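**1/** Okay, it's Sun 17 December, the dishes can wait, and I have been promising some of you this thread since September. It's about my great-aunt's recipe box and what I learned trying to cook my way through it. Get a cup of something, I do go on!

**2/** The box came to me from my cousin Rosemarie Strobel, who had it on top of her fridge for years under a stack of phone books. There are 327 cards in it. I know because I numbered every one in pencil on the back before I let myself cook a thing.

**3/** Maybe a third are what you'd call recipes. The rest are notes to herself. One says "Less than last time." Less WHAT, Auntie? Last time WHEN? I have read that card more than I've read some novels.

**4/** She never wrote an oven temperature. It's "a good oven" or "a quiet oven" or, on the plum cake, "oven after the bread." So you're meant to have baked bread first, I suppose, and the cake goes in on what heat is left. I love that, and it has ruined two plum cakes.

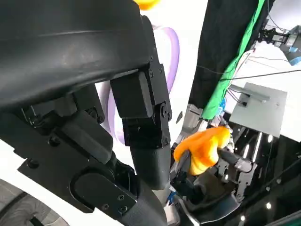
**5/** Flour was the next puzzle. She measured with a blue cup that somebody broke in a move, and the family has been arguing about the size of that cup ever since. Kalliopi Makris (my neighbor, a far better baker than me) had me make the plain dough four ways and go by feel, and we settled on a cup a bit smaller than the standard one.

**6/** Once we had the cup, a lot of cards suddenly made sense. The noodles stopped being glue. The dumplings held together. I did a little dance in the kitchen and called Rosemarie, who was at the dentist and picked up anyway, bless her.

**7/** Breads and rolls are the biggest section by far. She has them filed under the names of the people who gave them to her, so if you want rolls you have to remember whether they came from Mrs. Halloway or from "the lady at the bus." (The bus lady's are better. Sorry, Mrs. Halloway.) 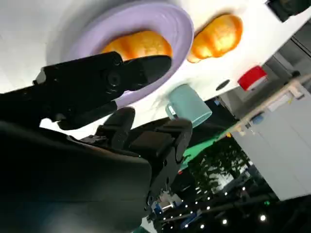

*Two rolls, one on the lavender plate and one on the table beside it.*

**8/** A few people asked how I'm keeping the cards safe. Clear sleeves in a binder, the 25-page kind, and I copy each recipe out by hand before I cook from it. I tried typing them up and kept fixing her spelling without meaning to, and I want her spelling. She wrote "cinamon" her whole life.

**9/** If you've inherited a box like this, please write down who told you what while they're still around to call. Half of what I know came from Rosemarie saying "oh, she never put the egg in, she just wrote it down." That isn't on any card!

**10/** I've cooked 4 of the holiday ones so far this month and the nut slices are next, if I can work out what "a paper of nuts" was. My best guess is a paper bag from the grocer, but how big a bag? If your grandmother bought nuts that way, please tell me, I'm all ears.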